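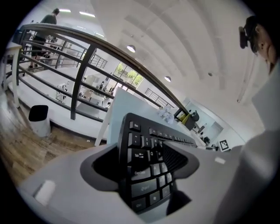 Chapter 7 deals with the keyboard and the desk it sits on. Most office workers touch a keyboard more often than any other piece of equipment, yet few are ever shown how to place it, look after it or find their way around it without looking down. We start at the left-hand edge, where new typists lose the most time. On a black keyboard with white legends you can read your way down that side: Esc near the top, then the 1, Tab and Q, Caps Lock and A, Shift, and finally Ctrl at the bottom. The larger keys in this group are pressed with the little finger of the left hand, which is the weakest finger in most people and the one that gets the least practice.

By the end of the chapter you should be able to name the main groups of keys, set a keyboard at a suitable distance from the edge of the desk, and clean one without damaging it. You should also be able to explain to a coworker why a full-size keyboard suits some jobs and a compact one suits others. The exercises in the second half use any ordinary keyboard connected to any ordinary computer. No special software is needed.

7.1 The groups of keys

A full-size keyboard is usually divided into four parts. The largest is the main block, which holds the letters, the numbers across the top, and the keys that change what the others do, such as Shift and Ctrl. Above it is the row of function keys, often smaller than the rest. Between the main block and the right-hand end are the arrow keys and a few keys for moving through a document, such as Home and Page Down. At the far right is the number pad.

The number pad repeats keys that are already present elsewhere, and for this reason some makers leave it out. Whether you miss it depends on your work. A person who writes letters all day may hardly touch it. A person who enters invoices will use it for hours, and the layout of the pad – three columns of digits, with 5 in the middle – lets the right hand work through a column of figures while the left hand turns pages. The 5 nearly always has a small raised bar or dot, as do the F and J keys in the main block. Put your fingers on those marks and you can find every other key by feel.

7.2 Where the keyboard goes

Set the keyboard so that the part you use most is in front of you. For ordinary typing, the gap between G and H should line up with the middle of your body. Many people center the whole keyboard on the desk instead, and this pushes the letter keys off to the left. The shoulders turn slightly to follow them. The effect is small over a few minutes and noticeable by the end of an afternoon.

The keyboard should lie far enough back that your wrists are not bent over the edge of the desk, and near enough that your elbows stay close to your sides. Keep the space on both sides of it clear for the mouse and for any papers you are copying from. Personal items such as photographs, flowers and cards can go toward the far edge of the table, where a moving hand will not catch them. The cable should leave the back of the keyboard and run away from you. If it is pulled tight, the keyboard will creep toward the back of the desk during the day. 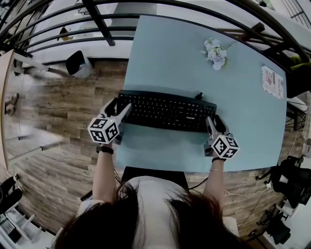 Julián Paredes told us that when the Rebane office in Trirnudden moved to shared desks, the first thing people argued over was the number pad. Half the accounts staff wanted one at every desk, he said, and the designers wanted the room for their mice. The office settled on full-size keyboards throughout, with 20 compact ones kept in a cabinet for anyone who asked. He added that by November only 7 of these had been taken out, and that he would now buy fewer.

His account raises a point we will return to in section 7.5. The keyboard on a shared desk has to suit people with different hands and different jobs, and each of them will move it. A desk that was set up correctly in the morning may need setting up again after lunch. Allow a minute for this when you sit down.

7.3 Before you begin the exercises

Check that the keyboard is flat on the desk. Many have two small feet underneath, at the back, that fold out and tilt it toward you. Leave them folded for now. Press each letter key once in an open document and note any that stick or fail to print. Turn Caps Lock on and off again and see whether there is a light for it.

Exercise 1. Copy the 36-word paragraph on the next page at your normal speed, looking at your hands as much as you like. Write down the time. Then move the keyboard so that G and H are in front of you, rest your first fingers on F and J, and copy it again. Expect the second attempt to be slower. Keep both times – you will need them in Exercise 4.

36 shares | 7 comments

Nastlow Office Skills, second edition. Page updated 16th May. Copyright Nastlow. Contact the editors | Back to top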